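Home Bench notes Builds Paint logs Links Search

Bench notes: Westerberg carrier, tracks and running gear

Monday. Carries on from page 97, where the lower hull was left with suspension arms on and no wheels.

Suspension arms first. Put the hull on the glass plate before doing anything else. Third arm on the left sits proud and holds the front of the hull up by the thickness of a sheet of printer paper. The locating pin is keyed, but the key is undersized and allows the arm to rotate a couple of degrees while the cement is soft. Cut the arm off with the razor saw, cleaned the socket, filed the key flat and reset it with a steel rule clamped across all the axle stubs. Left overnight. Flat now on both sides.

Road wheels. Mould seam runs around the tyre face and is stepped on most of them. Mounted each on a tapered cocktail stick in the hand drill, lowest speed, 700 grit dry until the step went, then a light flat by hand. Took the tyre face no further, as a polished rubber surface looks wrong under a matt coat. The idler rims are bare metal where the track guides rub, so those went on to 3,000 wet.

Tracks. Kit supplies 163 individual links with separate guide horns. Each link has two gates on the leading edge and two ejector marks on the inner face. The marks are shallow and will be under mud, so only the links on the top run were filled. Omix putty thinned with a drop of lacquer thinner, brushed in, wiped back with a cotton bud. Some shrinkage on the first pass. Second pass was enough.

Horns assembled on the jig from the previous build. Pitch is very slightly different, so the last slot binds; opened it with a needle file and marked the jig on the underside.
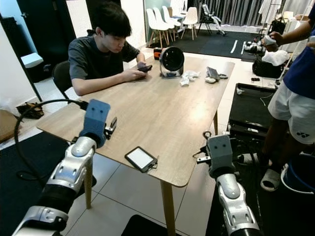 Can the track runs be assembled before the wheels are painted?
They can, provided the sprocket and idler are only push-fitted and the whole run comes off as one piece with the wheels still dry. Slow cement is needed, and the run has to be shaped within the half hour.

Procedure used, for next time:

Lay the links upside down against a straight edge. Run slow cement along the joints in a single pass. Wait until the strip can be lifted without the joints opening. Wrap from the sprocket rearward along the bottom, then back over the top. Close the joint under the guard. Pack the top run with strips of foam to set the sag between return rollers, checking from both ends that the foam is not pushing the run outboard. Tape. Leave alone.

Left run closed with no adjustment. Right run was short by half a link. Moved the idler back one notch on its eccentric mount – the kit part is meant to be glued in one position, but the stub can be trimmed and turned. The idlers no longer match left to right. On the real vehicle tension was set separately each side, so I am leaving it. 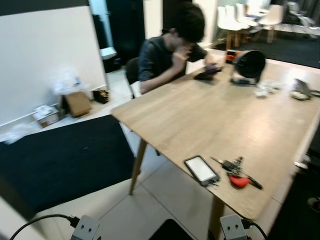

Leonidas Rallis

Painting, tracks. Droltthorpe dark brown primer straight from the bottle, 0.3 needle, low pressure. It dried with a grainy texture on the inner faces where the spray bounced back. Second coat thinned one to one and it levelled properly. The first coat was too dry at the tip – I had the brush too far from the work.

Dry-brushed the horns and the outer edges of the grousers with a dark steel. Graphite pencil on the contact face only. No pigment until the run is on the hull for good.

Outstanding:

– left sprocket still wobbles on its poly cap, shim with foil
– drill out exhaust before the rear plate goes on
– guards: thin the front edge, scale thickness is well over
– decide on tow cable, kit string is furry, braided copper is a better diameter
– take the wheels only to the Rurkthorpe club night and compare tyre colour with the other build

Note on the instructions: step for the return rollers has left and right swapped in the drawing. The bolt heads face outward. Part numbers are correct.

Comments

trackpin: Same trouble with that third arm. I reset mine with a rule as well and it held.

M. from the coast: Does the putty take a scriber once it has set?

Leonidas Rallis: Fairly well if left a full day. It chips at the edges before that.

sprue_goose: Thanks for the note on the rollers, I had already glued one side backwards.

Contact | Copyright Rallis Bench Notes | Back to top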